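Search this site Search Search for:

Two hands, one table and a very long afternoon at Tronent

March 2020

5 min read

I've been bugging the people at Tronent to let me sit in on one of their hand comparisons for most of the winter, and last week they finally gave in. So I got a stool, a cup of bad coffee and a spot beside the operator while they put two sets of robot hands through the same kitchen-type chores. I went in expecting a quick half hour. I stayed until they turned the lights off.

The short version for people who only want the news: Tronent, the small test shop that's been doing gripper trials for other companies, is picking between the five-fingered hand from Skurnirora and a plain two-finger gripper from Cindura for its next round of household work. They've logged 2612 attempts so far across both, and the fingered hand is ahead on anything with a rim or a handle. The plain gripper is still ahead on speed. A final pick is due in May.

Now the longer version, which is the one I wanted to write anyway.

Sofia Pappas runs the trials, and she was very patient with me (I ask a lot of questions, and I ask them while people are trying to concentrate). Her whole approach is to use things you'd find in a regular kitchen drawer or a grocery bag. No foam blocks, no perfect little cubes. She wants the stuff that slides and tips and crinkles, and she's pretty stubborn about it. "If a hand only works on blocks, I've learned something about blocks," she told me, and then went straight back to fussing with a cable.

A fork and a spoon are the mean ones, apparently. They lie so flat that there's almost nothing to get under, and on a cloth the fingertips tend to push the fabric along with the metal. Foil-wrapped food is a close second. A cardboard box, on the other hand, is a gift to pretty much any gripper that opens wide enough, and Sofia says she keeps one in the mix mostly so the operators don't get discouraged!

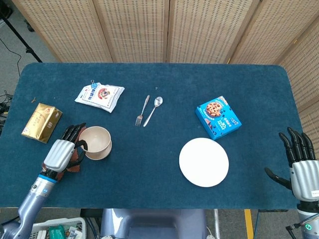
Bowls are where it gets fun, though. With the fingered hand you can hook the fingers over the rim and bring the thumb in against the side, pretty much how I'd carry cereal to the couch. The Cindura gripper has to pinch the wall from above, and if the pinch is a bit off center the whole bowl wants to swing. I watched it swing a lot. I may have yelped once.

The paper plate was the one that surprised me. I figured it would be the easy item of the day, since it weighs nothing, and it was miserable for both of them. The fingers pushed it across the cloth, the gripper creased it, and at one point the operator just put his head down for a second before resetting. The trick they've settled on is to slide the plate to the table edge and take it from there, with one hand steadying and the other closing. It works with either kit, but it eats up time, and with the plain gripper you need to line up the wrist almost perfectly.

Speed is the part where I expected Skurnirora to get embarrassed, and it did, a little. Every task gets a 60 second limit. The plain gripper was usually done with plenty to spare, or had dropped the thing and was ready to go again. The fingered hand takes longer to settle because there's just more to settle. Five digits have to land somewhere sensible, and the operator has to look at all of them. Sofia thinks practice will close a good chunk of that gap. The operators have years on simple grippers and only a couple of months on these.

They're also trying 2 controllers, and I'd say this matters more than the hands do, at least from where I was sitting. One is the controller that came with the arms. The other is from Đàm, a glove setup that follows your own fingers. I got to try the glove for a few minutes and I loved it – it took me no time at all to get a thumb where I wanted it. Getting the wrist to come along was another story. The stock controller felt stiff and sort of old-fashioned, but I never once lost track of which way the arm was about to go.

For the record, 952 of the logged attempts were done with the glove, so it's well behind on sheer numbers and nobody wanted to give me a success rate yet. Fair enough. I asked twice more anyway.

What I'd like to see next is something soft in the lineup, like a dish towel or a half-empty bag of chips, and Sofia says towels are on the list for the next block. She'd also like to run mixed pairs, with fingers on one arm and the plain gripper on the other, which sounds to me like the way this ends up going. Hold the bowl with the good hand, grab the quick stuff with the fast one. She wouldn't say yes to that, but she did write something down when I brought it up.

I'm going back for the towels. Tronent plans to put out its full results table along with the decision in May, and I'll post the numbers when I have them, including how the glove did once the operators have had more time in it.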